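House rules for hand-held grippers: a talk with Jianguo Han

Jianguo Han wrote the operator rules at Ondau, and he keeps them to one page. 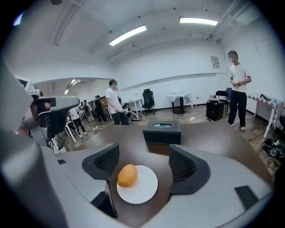 "The first version ran to 139 lines and people skipped it," he says. The current one has 10.

Rule one covers faces. Anyone who may be recorded signs a consent form, and faces are blurred before a file leaves the building. "No exceptions for staff — I'm in there too."

Next come cables, which Han wants taped down before a shift starts. Operators stop at 80 takes a day. "Some could do 100. Their wrists pay for it by June."

He also asks that failed grasps be kept and labeled. Deleting one takes a second signature.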